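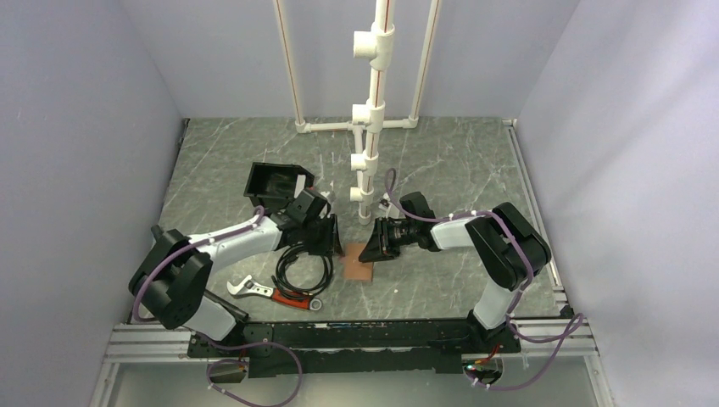 Home | Local | Business | Schools | Outdoors

BUSINESS & WORK

Two-armed helpers join the bench crew at Dondard

3 min read

CUTMONT. If you have ever had a sprinkler line or a greenhouse frame put in around Cutmont, there is a fair chance that some of the pipework passed through the long, low Dondard shop out by the rail spur, where folks have been gluing, fitting and boxing plastic pipe for longer than most of us have been paying water bills. Since September the shop has had some new company at the benches, and people there have been kind enough to tell us how it is going.

The newcomers are robot arms, working in pairs, and Dondard now has 3 of these stations up and running. Each pair sits at the front of its own walled-in table, one arm to the left and one to the right, with a gripper on each and the work set out between them. White pipe and tee fittings are the bread and butter, as they always have been, and the pairs are learning their way through the smaller jobs first.

The shop puts together around 700 pipe assemblies in a good week, and a lot of that used to mean standing in one spot and twisting the same fitting onto the same pipe until your wrists let you know it was time to go home. Several of the longtime fitters told us they were wary when the plan was first pinned up in the break room, and a couple of them still are, which seems fair enough. Dondard says no jobs were cut, and that hours have stayed where they were.

What has changed is how the day goes. Fitters now take turns at the stations in 2-hour stretches, setting out parts, watching over the arms and stepping in when a fitting goes on crooked (it happens, and everybody hears about it at lunch!). The rest of the shift is spent on custom orders, leak testing and the big frames for growers over in Brekinden, which had been running late all last year.

The training was handled by Galanis, the firm that put the stations in, and it took longer than anyone had planned. Starting time has moved too, from 6 a.m. to 7, and of all the changes we asked about, that was the one that got the biggest smiles.

Dondard hopes to have evening classes on the stations open to other Cutmont shops by spring. Sign-up sheets will be at the front counter.

Filed under: Local Business, Jobs, Automation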